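Kandesis Tabletop Set: read me first

Hello, and thank you for picking up our little collection! It holds 57 recorded runs made at the Ginbridge bench in July, all with two arms working over the same white table (scuffs and all, we've grown rather fond of them). Each run has the head camera view, the joint readings and a plain-text note of what the arms were asked to do.

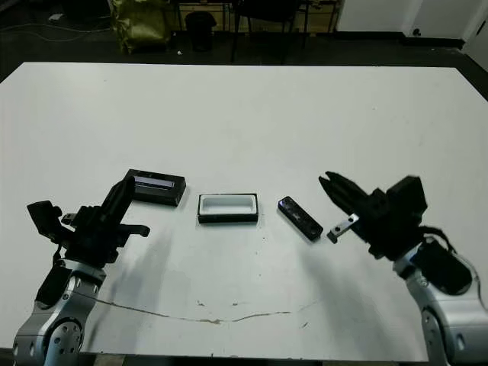 Head camera view: open tray in the middle, black case to the left, narrow black piece by the right gripper.

Please keep the 7 runs in the "held" folder out of your training, as we use those for checking. Ursina Danzer wrote the notes and Indira Kulkarni read through every one of them, but slips do happen, so if a note and its run don't seem to match, do write to us and we'll gladly put it right in the next version.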